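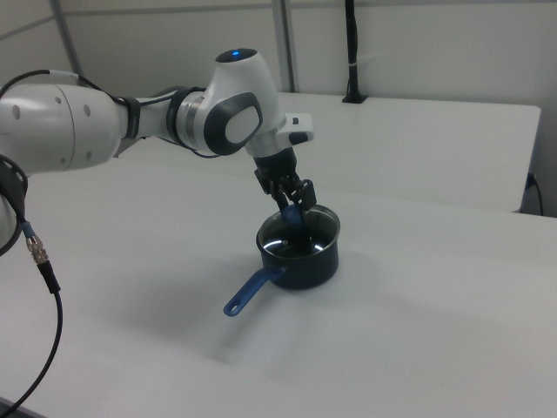
Threads > Student money > Isabelle Lemieux

Right, several of you asked how the bursary thing at Mostyn went, so I'm putting it all in one place. Long one, get a tea.

Background for anyone new: I'm a second-year at Mostyn College, mature student, and I started with no idea there was any money going apart from the loan. I found the hardship fund through a poster on the back of a toilet door. Great marketing, Mostyn!

There are 2 pots. One is the general bursary, which looks at household income and gets sorted before term. The other is the Dritum Award, for people who've come back to study after a gap. I'd walked past the Dritum building for a whole year thinking it was a dentist.

The Dritum one is worth 2,345 a year. Pounds, before anyone gets clever. It comes in three lumps and the first lump is the smallest, so if you're planning to pay a deposit out of it — don't.

The form goes through a portal called Jutiline. I have feelings about Jutiline. It logs you out if you stop to think. Write your answers somewhere else first and paste them in. I lost my personal statement twice before I learned.

The statement is 400 words. My first go was all "I have always been passionate about learning" and my sister read it and fell asleep, or pretended to. Second go I just said what I'd spend the money on: train fares, childcare on lab days, a laptop that holds a charge. Much better.

Evidence! They want three months of bank statements, full pages, with your name showing on every one. Phone screenshots get bounced. Mine got bounced. Ask your bank for the PDF version.

If you're on your own with kids, there's a separate box for that on page four and it's tiny. Tick it. I missed it and had to email, and that added weeks.

The student money office was lovely by the way. You can't book, you just turn up after 2 and wait on the orange chairs. Take your form even if it's half done, they'll go through it with you.

I heard back in May. Yes to the Dritum, no to the bursary (over the income line by 153 quid, I did swear). You can appeal if your income's dropped since the tax year they use. Mine has a bit, so the appeal's in and I'll update when I hear.

Someone asked if it affects benefits. It might, depending what you get and what the award's for. Get proper advice before you accept, the students' union has an adviser.

And if you're living out at Gumositz like me, ask about the travel top-up as well. It's a different form — of course it is — but only one side of A4, and it's on paper so Jutiline can't eat it.

Replies are open, will answer after bedtime.

Contact | © Isabelle Lemieux | Back to top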